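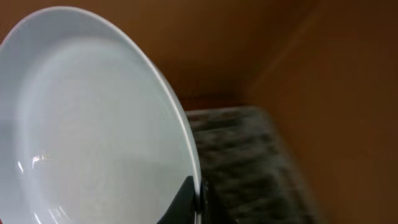
Droltow twin, carb and idle work

April, started 8:00 am

Bike back on the stand after the weekend ride out to Gurthorpe and home. Complaint is the same as before: hangs at high idle when hot, then drops and stalls if you blip it. Cold start is fine. Odometer says it has done 1399 miles since the rebuild, so the rings should be settled and I am not going to blame them again.

Pulled the tank and seat. Fuel line has gone stiff at the petcock end, cut the last inch off and refitted with a new clip. There is enough slack left to do that once more, then it needs a new line.

Intake boots

Sprayed around both boots with the engine running. Left side no change. Right side picked up as soon as I hit the lower edge, where it meets the head. Took the right boot off and found the rubber has pulled away from the metal flange along the bottom. You can't see it unless you bend the boot by hand. Fitted the one from the spares box, which is a Ruotsalainen part and slightly thicker at the flange, so the short screws only catch a couple of threads. Used the longer ones out of the old side cover instead and checked they don't bottom out.

Suryani Gunawan had this on hers last year and says the left one went a few months after the right. Ordering a pair.

Carbs

Had them off anyway so I opened both bowls. Left clean. Right had a bit of brown sediment, nothing in the jet. Pilot jets soaked, blown through, held up to the light. Float height on the right was low, bent the tang and measured again until it matched the left. I did not touch the needles. Clip is in the third groove on both sides and I want to change one thing at a time, although I have already broken that rule with the boot and the float.

Mixture screws: wrote down where they were before removing, right was a full turn further out than left. That fits with somebody (me) trying to tune around an air leak. Set both back to the book figure.

Sync

Gauges on, warmed it up with the fan in front. Needles were well apart at idle and crossed over when I opened the throttle, which usually means the linkage has play in it. It does. The pivot bush between the carbs is worn oval. Shimmed it with a strip cut from a drinks can for now. Not pretty. After that they stayed together from idle to mid throttle and drifted a little above that. Good enough until a bush arrives. Clandow list one for the earlier model and the drawing looks the same, but I would like to put calipers on it before paying.

Idle now comes back down when blipped. Let it sit and run until the fan side was properly hot, blipped it over and over, no hang and no stall. Exhaust note more even too, but I know I am listening for that.

Road test

Out to the reservoir and back by the hill road, 50 mph most of the way with a couple of full throttle pulls. Clean off the bottom, no snatch on a closed throttle. Slight flat spot just off a quarter throttle, mostly when going back on the gas out of a slow corner. Could be the needle height now that the leak has gone and the mixture is no longer lean on that side. Plugs when I got home: left tan, right a shade darker. Will leave it alone for a tank of fuel and look again.

Front brake lever has more travel than I like. Suryani rode it around the block and said the same. Bleed it before the next long trip.

Parts and jobs

Intake boots, pair
Linkage pivot bush, measure old one first
Fuel line, one meter
Bowl gaskets, used the last good ones today
Brake fluid, unopened bottle, the one on the shelf is old
Return vacuum gauges to Suryani with the 3 adapters

Right side mixture screw O-ring was flat and I put it back in. If idle wanders again, look there before taking the boots off.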